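Diario de laboratorio (el mío, no el oficial)
4 de junio
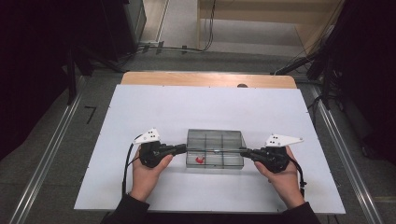 Yo con las dos pinzas y la cajita de compartimentos.

Vengo de un día larguísimo y quiero escribirlo antes de cenar, que si no se me mezcla todo. Llevo ya tiempo en Kamer y todavía no me acostumbro a que mi trabajo consista en mover cosas de sitio despacito, con dos aparatos en las manos, para que luego un robot aprenda a hacerlo. Mi madre sigue pensando que programo. Le dije que no, que enseño con las manos, y me contestó que entonces soy maestra de manualidades. Pues mira, un poco sí.

Hoy tocaba la tarea de la caja. Cajita de plástico transparente, con sus divisiones por dentro, y una pieza roja metida en uno de los huecos. Hay que cogerla con las dos pinzas a la vez, una por cada lado, pellizcando el borde de arriba, levantarla, desplazarla y volver a dejarla en el tablero blanco. Dicho así parece de parvulario. Con los dedos la coges sin mirar, pero con las pinzas tienes que pensar en los dos lados al mismo tiempo, y en cuanto una mano aprieta antes que la otra la caja se te va de lado como una pastilla de jabón.

Por la mañana me salió fatal. Fatal de verdad. La primera tanda la tiré casi entera porque entraba siempre antes con la derecha (soy muy diestra, qué le vamos a hacer) y la caja giraba un pelín antes de que llegara la izquierda. Precious Jacobs, que estaba en la pantalla revisando, me iba diciendo «otra», «otra», «esa casi», «otra». Tiene una paciencia de santa, pero llega un momento en que el «otra» se te clava en la nuca. Le pedí que cambiara de palabra y pasó a decir «repetimos», que es peor, porque tiene más sílabas.

Paramos a tomar café. Cuando volvimos probé una cosa que me había contado Precious Tshabalala la semana pasada (sí, tenemos dos Precious en el equipo, y sí, cada vez que alguien grita el nombre se giran las dos; llevamos así desde octubre y no hemos sido capaces de ponernos de acuerdo en un mote). Me había dicho que no mirase las puntas, que mirase la caja. Que si miras las puntas acabas persiguiendo una y abandonando la otra. Y oye, funcionó. Me puse a mirar el centro de la caja, sin enfocar demasiado, y las dos manos empezaron a llegar a la vez. No siempre, pero muchas más veces que antes. Me dio hasta rabia que fuera tan fácil de decir.

También bajé los codos. Tengo la manía de levantarlos cuando me concentro, como si fuera a echar a volar, y a la hora de estar así los hombros me arden. Con los codos pegados al cuerpo las pinzas me pesan menos y el cable de la derecha no me tira tanto. Lo del cable es otra historia: si lo dejas muy recogido te frena justo al estirar el brazo, y si lo dejas suelto te baila en la muñeca y te distrae. Hoy lo llevé colgando en curva y bastante bien. Lo apunto aquí porque mañana se me habrá olvidado y estaré otra vez peleándome con él.

A media mañana tuvimos la discusión de siempre sobre la velocidad. Yo tiendo a ir lenta, lentísima, porque me parece que así queda más limpio. Jacobs dice que si voy tan lenta el robot aprende a dudar. Me lo dijo así, «le estás enseñando a dudar», y me quedé un rato callada porque me pareció una cosa bastante seria. Y es verdad que cuando me veo luego repetida, hay unos parones justo antes de cerrar las pinzas que no sirven para nada, que son solo mis nervios. El robot no sabe que son nervios. Para él forman parte de coger una caja. Así que por la tarde me propuse ir de un tirón — acercarme, cerrar, subir — sin quedarme ahí colgada pensando en la vida.

Hicimos 12 seguidas buenas. ¡Doce! Lo pongo en letra también porque me hizo muchísima ilusión. Mi récord con esta caja era de cuatro. Tshabalala vino a mirar al oír el jaleo y claro, en cuanto se puso detrás fallé la siguiente. Siempre igual. No puedo hacer nada delicado con público, me pasa desde pequeña con el piano. Se fue muy digna diciendo que ella no había tocado nada.

Una cosa que me tuvo entretenida toda la tarde fue la pieza roja. Va dentro de la caja, no hay que tocarla, en esta tarea no pinta nada más que estar ahí. Pero es el mejor chivato que tengo. Si llevo la caja recta, se queda en su hueco tan tranquila. Si la inclino un poco, se desliza hacia una esquina y ya sé que he levantado más de un lado. Acabé fijándome más en ella que en los bordes. Le he cogido cariño. Jacobs propuso quitarla para la próxima serie y le dije que por encima de mi cadáver (luego dije que bueno, que lo hablamos).

De la otra serie, la de Wekitcombe, seguimos sin noticias claras. Wekitcombe es el nombre que le pusimos al ejercicio largo, el de ordenar varias cosas sueltas en los compartimentos, y a mí me gusta bastante más que este, porque se te pasa el tiempo volando. Pero está parado hasta que no cerremos lo de la caja. Zwane, que es el otro ejercicio, el de abrir y cerrar tapas, directamente me da pereza solo de pensarlo. Las tapas me odian. Cuando lo probé la otra vez me tiré la tarde entera empujando una tapa por el tablero como quien saca a pasear un perro.

Lo que más me cuesta explicarle a la gente de fuera es lo raro que es volver a aprender a usar las manos. A los dos días de estar con las pinzas llegas a casa y vas a coger el vaso con dos dedos rectos. Anoche, sin ir más lejos, saqué el cepillo de dientes del vaso pellizcándolo por el borde y me reí sola en el baño. Y al revés también pasa: hay ratos en que las pinzas dejan de ser un trasto y son una prolongación, y notas el borde del plástico como si lo tocaras tú. Esos ratos son los buenos. Duran poco, hoy calculo que fue después de comer, cuando ya no pensaba en nada y estaba medio adormilada por las lentejas.

Intenté que me contagiara algo de eso por la noche... no, espera, que me estoy liando. Lo que quería contar es que a última hora probamos a ver qué había aprendido el brazo con lo de días anteriores. Solo dos intentos, para no liarnos. En el primero llegó muy bien a la caja, cerró por los dos lados y la levantó un dedo del tablero. Grité. Luego la soltó de un lado y la caja aterrizó torcida, pero la levantó. En el segundo hizo una cosa que me dejó helada: se paró justo antes de cerrar. Un parón pequeñito, idéntico al mío. Las dos Precious me miraron a la vez. No hizo falta decir nada.

Me fui a por agua riéndome, pero se me quedó dentro. Es una sensación muy rara verte un tic en una máquina. Como cuando tu sobrina dice una palabrota y sabes perfectamente de quién la ha sacado.

Así que mañana, plan: codos abajo, mirar la caja y no las puntas, ir de un tirón. Quiero rehacer toda la parte que grabé con parones y Jacobs está de acuerdo, aunque le he visto en la cara lo que opina de volver a empezar. Y tengo que pedir una silla para los descansos, que estar tanto rato de pie e inclinada sobre la mesa me está dejando los riñones hechos polvo. La pedí ya una vez y me trajeron un taburete sin respaldo. Un taburete.

Ah, y me escribieron de Fullcombe preguntando si quería pasarme un día a enseñarles cómo sujetamos las pinzas, que allí están empezando con lo mismo. Me hizo gracia que me lo pidieran justo a mí, con la mañanita que llevaba. Les he dicho que sí, claro. Tengo que mirar los trenes.

Ceno y me acuesto, que me duelen hasta los pulgares. Sobre todo el izquierdo, por debajo, donde apoya el mango. Si mañana sigue así me pongo una tirita o un trozo de venda o algo.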